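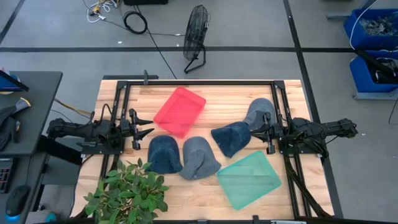

Robots still losing to the laundry basket, Povton trial finds

The machines are coming for your chores, but they would like a little more time with the towels.

Povton, which develops software for two-armed robots, has released results from a December trial of household and stockroom tasks. Over 1,635 attempts, its system was asked to sort caps into trays, hang up shirts, fold towels and pair socks. It did well at the caps. The socks have been described in the company's summary as "an area of continued interest," a phrase many parents of teenagers will want to borrow.

Caps, it seems, are about as kind as clothing gets. They have a stiff brim to grab, they hold their shape more or less, and a shopper will forgive one that lands in the tray at a slight angle. Povton says the arms could clear a small batch in under 5 minutes with no help. A stock clerk with a coffee in one hand could do it faster, though the clerk would eventually want lunch.

Towels are another matter. A towel dropped on a floor can take any shape it likes, and it rarely picks the same one twice.

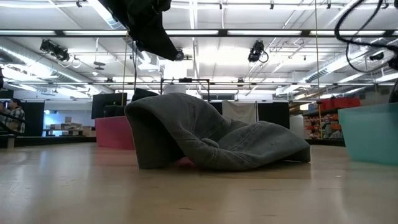

The software has to find a corner before it can fold anything, and corners have a way of ending up underneath. Povton's usual approach is to pick the thing up by whatever part is handy, let it hang, and look again. This works, but it takes patience. The average successful fold took 8 minutes, and the company counted a fold as successful if the result was "broadly rectangular." Anyone who has shared a linen closet will know that standards vary.

Buyers are watching anyway. Peltar, a chain of discount clothing stores, says it plans to try the cap-sorting system in 3 of its stockrooms next spring, with staff on hand to deal with whatever falls on the floor. Grimavau, which runs hotel laundries, took a look at the towel figures and said it would wait. A spokesperson noted that its night shift folds a bath towel in a few seconds while arguing about the radio.

Rival developer Moser has taken a different route and is working on a single-purpose folding machine, a large cabinet that needs each towel to be fed in flat by the corners. Critics have pointed out that a person who has already found the corners and flattened the towel is most of the way to folding it. Moser says a feeder is in the works.

Povton expects to repeat the trial next year with fitted sheets added to the list. It has not set a target time for those.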